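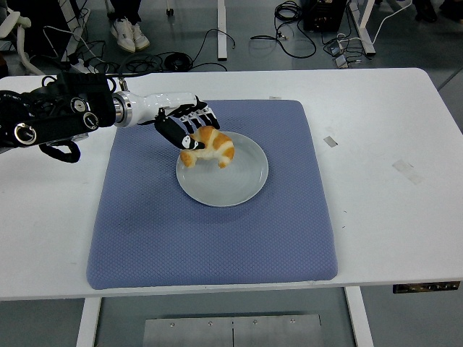
How to Bring a Croissant Back From the Dead

March 23, 2022

A croissant is at its best for a few hours after it leaves the oven. You were asleep for those. What you have is the one you bought yesterday, which has gone from flaky to something closer to a bath sponge, and you would like to eat it anyway. Good. It can be fixed, and the fix takes less time than complaining about it.

I arrived at this method after a long stretch of living two doors from the Clusthorpe bakery, where the croissants are excellent and the opening hours are a rumor. I buy ahead. I have made all the mistakes below so you can go and make different ones.

What you need

One day-old croissant, plain. Two days old will work if you keep your hopes low.
An oven or a toaster oven
A baking sheet
A little water
A plate, flat and on the large side
Something padded to put under the plate, such as a quilted placemat

Do not get out the microwave. The microwave will give you a warm, limp croissant for the better part of a minute, and after that a shoe.

Step 1. Check what you're working with

Pick it up. If it bends without complaint, it has gone soft, and you can skip the water in Step 3. If it feels stiff and rattles slightly when you tap it, it has dried out and needs the water. If it has been in a plastic bag since you bought it, it's the first kind. Paper bag, the second. If it has fur, this is a different tutorial.

Step 2. Heat the oven

Set it to 350 degrees Fahrenheit and wait for it to get there. I know the light goes off early. My oven, a Brilden that came with the apartment, announces that it is ready while still cool enough to store sweaters in. I once hung a thermometer in it and got 394 with the dial on 350, and then a much lower number ten minutes later. Learn your oven's lies and adjust. If it runs hot, turn it down a little. Croissants are mostly butter and they brown fast the second time.

People in metric kitchens can use 180 Celsius and feel superior.

Step 3. Water, maybe

For a dry croissant only: wet your fingertips, flick them over the top, and stop. You want a few drops. I used to brush the whole thing with water, on the theory that more would be better, and produced a sort of hot dumpling.

Step 4. Warm it through

Put it on the bare baking sheet in the middle of the oven. Four minutes for a small one, six for something the size of your hand. No foil on top unless the tips are already dark, in which case fold a scrap of foil over each end like a tiny hat.

Look at it at the halfway point. You're after a crust that looks dry and a smell that gets someone out of bed. If the ridges start turning dark brown, take it out and accept what you have.

Filled croissants are trickier. Chocolate goes from solid to lava without stopping anywhere in between, so give those an extra few minutes of rest before you bite. Almond ones burn on top, so hat the whole thing.

Step 5. Let it sit

Two minutes on the sheet. The outside crisps as it cools, and if you tear in right away you'll decide the method doesn't work and write to me about it.

Step 6. Put it on a proper plate

A croissant sheds. It will drop flakes in every direction with no regard for your keyboard. A saucer is useless here. Use a dinner plate with a bit of a rim, plain white if you care about how it looks, and set the croissant off to one side so there's room to tear and to park the jam.

Under the plate, use the padded mat. It stops the plate from sliding when you pull, and it spares you the scrape of china on tabletop before coffee. Mine is a quilted one from Visholm in a color they called Woo Blue, for reasons I have not pursued. The one drawback of quilting is that crumbs settle into the stitching. Shake it over the sink. Wiping just pushes them further in, and I have found flakes in there of some historical interest.

Keeping extras

If you buy more than you can eat, freeze them the same day. Wrap each one tightly, put them all in a bag, press the air out, and write the date on it, which you will ignore. They're fine for a month. To use one, unwrap it and put it straight in the oven from frozen, same temperature, ten minutes or so. No water.

Never refrigerate them. The fridge stales bread faster than the counter does, and everything in mine ends up tasting faintly of onion.

Leftovers that are past even this can be split, soaked in egg and milk, and fried as French toast. Go easy on the butter in the pan. There's plenty in there already.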